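Pushing blocks, week three

19th February

I spent most of this week collecting demonstrations again, so this post is mainly notes on that. If you came for model results, there aren't any yet.

For anyone who missed the earlier posts: I'm building a small set of pushing examples for a policy that takes a written instruction and a camera view and moves the arm. The project is called Plararance. The arm can't pick anything up. It has a rod on the end, and everything it does to a block it does by shoving it across the board. I drive it by hand, the software logs what I do, and later the model tries to copy me.

The first batch, back in July, was bad in a way I didn't notice until training. I reset the blocks the same way before every episode, spread out evenly with plenty of space. The policy learned to push a block that was standing alone and did nothing useful when two of them touched. It would come in at the same angle every time and drag the neighbor along with it.

So the new rule is that I don't tidy up. Wherever the blocks are when one episode ends is where they are when the next one begins. I only step in when a piece is so close to the edge that the rod can't get behind it. This gives me a lot of clumps, and clumps are what I was missing.
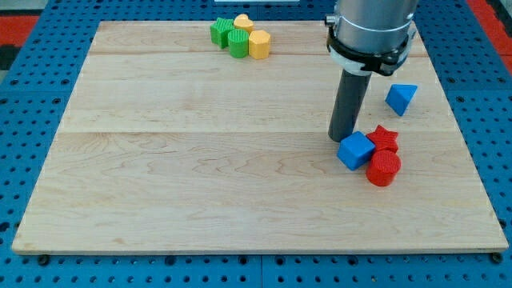

Separating a clump takes patience. If you push a cube through its middle it moves in a line and takes whatever is beside it. If you push near a corner it turns first, and the turn opens a gap you can use on the next push. I had to learn that with my own hands before I could put it in the data, and my early episodes show me not knowing it. I've kept those in a separate folder for now.

The round pieces are worse. A cylinder slides off the tip if you're slightly off center, and then you spend the rest of the episode chasing it. The star has the opposite problem – the tip settles in between two points and you can steer it quite well. I expected the star to be the hard one.

Instructions are the other half of the work. I used to write them before the episode and then try to carry them out. Now I record a long session, cut it up, and write down what each piece shows. "Move the blue cube away from the red star" is a typical one. I try to vary the wording, but I fall back on the same verbs. Chung, the little script I use for labeling, now flags any sentence I've used 5 times in a session, and it flags me a lot.

I also changed the cutting. Clips used to be a fixed length, and many of them ended in the middle of a push. I now cut when the rod stops moving, which makes the lengths uneven but the labels easier to write. The Clindetti loader didn't like uneven clips, so that cost me 2 evenings of padding and masking.

Next is a first training run on the new data, with the July batch left out. After that I'd like to mix the old episodes back in at a low rate and see if they help or hurt. I can do 4 sessions before I have to give back the desk space at Triltenwood, so the order of things matters a bit. I'll post the loss curves when I have them, along with the clips where it goes wrong.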